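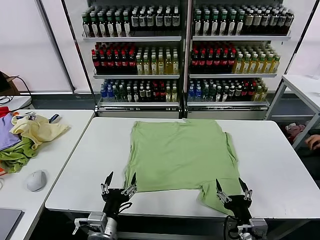
Chapter 7
Learning to Fold from Demonstration

Cloth is hard for a robot in a way that boxes and bottles are not. A bottle has one shape, and its position can be written down with a few numbers. A T-shirt can lie in more ways than any list could hold, and each time a gripper moves one corner, the rest of the fabric shifts too. In Chapter 6 we planned motions for rigid objects using a known model of each part. That approach breaks down here, and we need another one.

This chapter covers learning from demonstration, with shirt folding as the running case. A person guides two arms through the task while the joint angles, gripper openings and camera images are recorded. A network is then trained to predict the next short run of motions from the current images. No model of the fabric is written by hand. What the system knows about cloth comes from the recordings.

The method we follow is the one used by Montserrat Llorente and Ertuğrul Akyol in the Golis study. They split each fold into 4 stages: spread, grasp, carry and release. The grasp stage turned out to matter most. With both grippers closed on the hem side, a small error in where the fingers meet the fabric grows as the cloth is carried, and the sleeves end up out of line. Wrinkles add to the problem – a raised crease can look like an edge to the camera.

Table position is a second source of error. Cloth that hangs past the front of the table is easy to pinch but pulls on the part still lying flat. Nesrin Coşkun later repeated the study with shirts placed at 24 starting positions and found that policies trained only on centered shirts did poorly when a corner hung over the side. Adding demonstrations from those positions helped more than making the network larger.

Section 7.1 describes how demonstrations are recorded and cleaned. Section 7.2 sets out the training loss and explains why we predict several steps at once. Section 7.3 deals with recovery, meaning what the policy should do after a missed grasp. Readers who have not worked with two-arm systems should review the coordinate frames in Section 2.2 first, as the same notation is used throughout.

Before you begin, you should be able to:
Convert a gripper pose from the camera frame to the base frame
Train a small image network on labeled data
Read a joint-angle log and find the moment a gripper closes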